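**Unit 4: Recognition, Awards and the Small Firm**

Handout to accompany the second lecture. Students should read this unit before the September seminar and bring their own notes on the Trasness case.

## 4.1 Purpose of the unit

Business awards are a regular part of commercial life, and new owners are often invited to enter them within months of opening. This unit considers what an award can do for a small firm, what it costs to pursue one, and how the result should be communicated. It does not cover government grants or supplier certification, both of which are treated in Unit 6.

## 4.2 Types of award

For the purposes of this course, awards are grouped by how the winner is chosen.

- **Juried awards.** A panel reads written entries and scores them against published criteria.
- **Public vote awards.** Customers or readers vote, usually online. Results tend to follow the size of a firm's mailing list.
- **Nominated honors.** An organization selects a recipient without an entry form. The recipient may learn of the honor shortly before the ceremony.

Some programs combine a public vote with a final decision by a jury. Students should check the rules of each program before placing it in a group.

## 4.3 The cost of entering

Entry fees are the visible part of the expense. In the Trasness case, the firm paid a fee of $200 and a further $800 for a table at the dinner. The owner, Bendik Lie, also recorded 19 hours of staff time spent on the written entry, most of it used to collect sales records that had not been kept in one place.

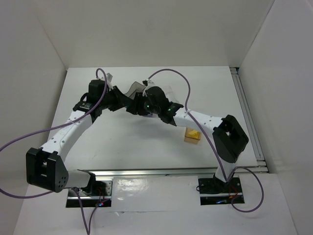 *Reading time: 2 minutes*

The firm did not win in its first year. Lie reused much of the entry the following year, when it was shortlisted by Foltent, a regional trade publisher. The second entry took far less time to prepare. Students should consider whether the staff hours in the first year are properly treated as a marketing cost or as overdue record keeping, and should be ready to defend their answer in the seminar.

## 4.4 Announcing a result

A press notice should state the name of the award, the body that gave it, the category, and the year. It should name the person or team recognized. If the recipient was absent, the notice should say who accepted on that person's behalf.

Two common faults are found in student drafts:

1. The notice describes a shortlisted firm as a winner.
2. The quotation from the owner thanks everyone and says nothing about the work.

Compare the two notices issued by Zonia, a catering company, in the course reader. The first names the category in its opening sentence. The second leaves it to the last paragraph, and the local paper printed it incorrectly.

## 4.5 Preparation for the seminar

Read Trịnh, chapter on reputation and local trade, with attention to the section on repeat customers. Then draft a press notice for the Trasness shortlisting, using only the facts given in this handout and the course reader. Bring a printed copy. Drafts will be exchanged and marked in pairs against the points in 4.4.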